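We use cookies to keep this notebook site working. Accept / Settings

2019-07-15

Test kitchen notebook, pepper sauce, second round

Picking up from the last batch, which was too thin and went dull after a couple of days in the fridge. Same peppers as before, from the Banley market stall, orange and red mixed. Stems off, seeds left in about half of them. I wore gloves this time.

Base for one pot:

252 g peppers, weighed after trimming
2 medium carrots, peeled and sliced thin
1 small onion
16 allspice berries, toasted in a dry pan and crushed
4 cloves garlic
white vinegar, enough to cover
salt, thyme, a spoon of brown sugar

Toasting the allspice made more difference than anything else I changed. Last time I used ground allspice out of the jar and the sauce tasted like a cupboard. Whole berries, two minutes over medium heat, lid on so they don't jump out, then crushed while still warm. The smell filled the hallway and Iker Garrido came in to ask what was for lunch.

Carrots went in with the onion and sweated for ten minutes before the peppers. They need to be fully soft or the blender leaves grit. I pulled them too early and had to put the pan back on, so add five minutes to whatever the recipe card says. The card still has the old time on it. I need to fix that before anyone else cooks from it.
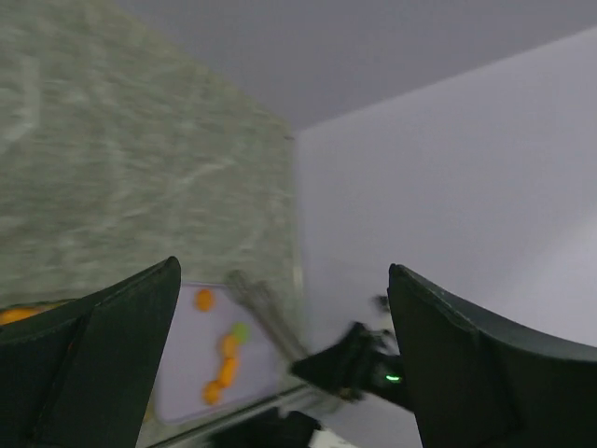
Vinegar went in off the heat, then back up to a low simmer with the window open. Thyme in as whole sprigs, tied, pulled out before blending. Blended in two goes, the first one coarse and the second smooth, and kept a cup of the coarse one aside to compare.

Tasting, still warm:

Smooth: bright, sharp up front, heat comes late and stays. Color is a good deep orange. Slightly too sweet for fish, I think fine for chicken.

Coarse: better on the spoon, worse on food. Bits of pepper skin stick to everything. Haris Georgiev liked it more than I did and would put it on fried plantain as it is.

Both need more salt once cold. I know this every time and still salt them hot and stop too soon. Writing it down again: taste cold, then salt.

Tried the smooth one three ways at lunch. On plain rice it was too strong by itself. Stirred into coconut milk with lime, a spoon to a cup, it was very good, and this is the version I'd serve over shrimp. Brushed on chicken thighs for the last few minutes under the broiler it caught a little at the edges from the sugar. Either leave the sugar out of the glaze or brush it on later. I didn't have enough chicken left to try both.

The Omerović blender got hot on the second go and smelled of it. Let it rest between goes. If it does that again we should ask Prolanside about a replacement jar base, since the seal is weeping too.

Acid: I'd like a sharper test than strips before calling any of this shelf stable. Until then it is a fridge sauce and the labels should say so. Bottles were boiled and filled hot, but that doesn't settle the question and I don't want anyone taking one home and leaving it on a counter.

Passed the notes around in the afternoon with a small jar for each person, and asked for comments on the sweetness in particular.

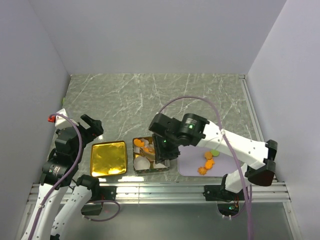
Nermina Popescu wrote back that the sugar isn't the problem, the carrots are. She would cut them to one, keep the sugar, and add a squeeze of orange at the end for the fruit side of it. She also thinks the thyme is lost under the vinegar and should go in later, stripped off the stem, and stay in.

I'm not sure about the orange. It will fade in the fridge and we'll be left with something flat again. But one carrot is worth trying, and it would bring the cooking time down. The sauce may come out thinner, so I'd hold back some of the vinegar and add it in the blender by eye.

Issa Matar asked for a mild version that kids will eat. No seeds at all, and maybe half the hot peppers swapped for sweet red ones. Same weight overall so the rest of the card still holds. Separate pot, separate day, and a clean board.

To do next:

Carrot test, one against two, everything else the same
Thyme stripped and added for the last five minutes
Glaze with no sugar
Change the sweating time on the card
Buy allspice, the jar is nearly empty
Erasto Mutiso to ask the Graltberg grower if the orange peppers run into September

Contact the kitchen | © 2019 Test Kitchen Notebook | Back to top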